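**Progress report to Mutar, second period: handling rules for hand-held gripper work**

Prepared by the Drakwood project office. Covers work packages 2 and 3. Work package 1 (inventory of existing site rules) closed in the first period and is not repeated.

## Summary

Draft B of the code of practice was issued to both sites in March. It replaces the loose set of local rules that Nistor and Kirkex had each written for themselves. The two sets disagreed on 4 points: cleaning intervals for finger pads, who may enter the work area during a session, how bystanders' faces are treated in stored footage, and when a session must be abandoned. All but the last are settled in Draft B.

By the end of the period 263 sessions had been logged under the draft. The target in the grant agreement is 2,000 by project close. The rate is below plan, and a revised schedule is given under "Schedule".

## Work package 2: operating rules

The operating section has been cut from eleven pages to five. Operators at Nistor reported that they did not read the longer version after the first day, and the session logs bore this out: entries for pre-session checks were copied forward from one sheet to the next. The check is now a single card kept with the tool. It requires the operator to:

- open and close the fingers fully and confirm that they meet evenly;
- look over both contact surfaces for tears, lifting or trapped debris;
- confirm that the housing vents are clear;
- confirm that any marker needed for the session is flat, clean and fully visible;
- record the tool number and start time before the first grasp.

Draft B also fixes the meaning of "session". Nistor had counted from power-on to power-off, Kirkex from the first grasp to the last. The Kirkex reading has been adopted, and the earlier Nistor logs have been converted. Where the first grasp could not be found in a log, the session was struck from the total.

Finger pads are to be wiped at the start of each half-day and replaced on any visible tear. The earlier Kirkex rule of replacement at a fixed interval has been dropped, as it led to sound pads being discarded.

## Work package 3: shared spaces and people nearby

Most work under this project takes place in rooms that remain in ordinary use. Clause 6 therefore sets duties towards people who are present but are not operating the tool.

6.1 The operator tells everyone in the room that recording is about to begin.

6.2 Faces are obscured before footage leaves the site. Footage awaiting this step is held on the local store and is not copied.

6.3 Bags, cables and loose fabric are kept off the operator's walking route. Furniture may stay in place if the route passes clear of it.

6.4 Markers are held or mounted upright, with no part of the pattern covered. A marker that is being carried is treated as not in position until its bearer has stopped.

6.5 A person who does not wish to be recorded may ask for a pause at any time. The operator stops at once and notes the time.

Clause 6.2 has caused the most extra work. Kirkex applies it on the day of recording; Nistor works in weekly batches and has asked for this to be allowed. We propose to accept, with a limit of seven days. 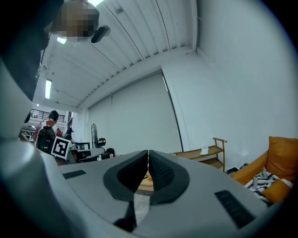
## Schedule

The shortfall in sessions has two causes. Tool deliveries to Nistor slipped by three weeks, and the change in session definition removed part of the earlier count. Both sites now have a full set of tools. Kirkex will add an afternoon shift from May.

| Item | Planned | Now expected |
|---|---|---|
| Draft C issued | April | May |
| Site audits | May | June |
| Final code to Mutar | July | August |

No change to the budget is requested. The additional shift is met from the unspent travel line.

## Decisions requested

1. Approval of the seven-day limit under clause 6.2.
2. Agreement to the revised dates above.
3. A ruling on abandonment. Nistor ends a session after any dropped object; Kirkex only after a fault in the tool. Draft C cannot be issued until one reading is chosen, and the project office recommends that of Kirkex.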